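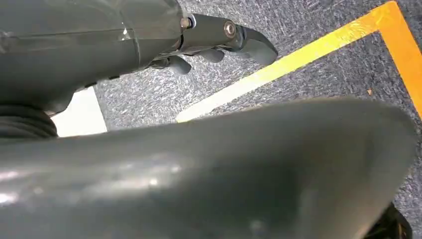
Figure 3. Wrist camera view with the fingertips low over the carpet, next to the floor tape.

6.4 Hand stops low after a contact fault

The arm halts and the Wikel controller shows fault 18 (unexpected contact at the hand). The brakes hold the arm where it stopped, often with the fingertips close to the floor. Until the fault is cleared, treat the arm as live.

CAUTION: Stay outside the floor tape until step 2 is done. A held arm can drop slightly when the brakes release.

1. Press the emergency stop on the pendant. Do not use the pause button for this.

2. Turn the main switch on the Tamiru power unit to OFF and hang your lockout tag on it. Wait for the status light to go out.

3. Look at the hand from the side. Check whether any fingertip is touching the floor, the tape or another part of the robot.

4. If a fingertip is touching, support the forearm with one hand and hold the brake release with the other. Lift until the hand is clear. Do not pull on the fingers – the tendons will stretch and the hand will need to be recalibrated.

5. Check the two round fasteners on the side of the gripper. If either one turns by hand, stop and go to section 8.2.

6. Bend each finger in and out once. It should move smoothly and return without a click.

7. Press down any tape that has lifted and pick up debris from the carpet inside the marked area.

8. Remove the tag, turn the power back on and release the emergency stop. Select Recover, then Slow Home. Keep your thumb on the enable switch until the arm reaches home.

Note: The wrist camera sits very close to the hand, and nearby parts will look blurred. Do not judge floor clearance from the camera view.

If fault 18 comes back during Slow Home, the floor height is probably set wrong. Run the floor check in section 5.1 before trying again. After 3 faults in one shift, save the log and send it to Gastness service with the arm left powered off.

Section revised June 7, 2026 – K. Aubert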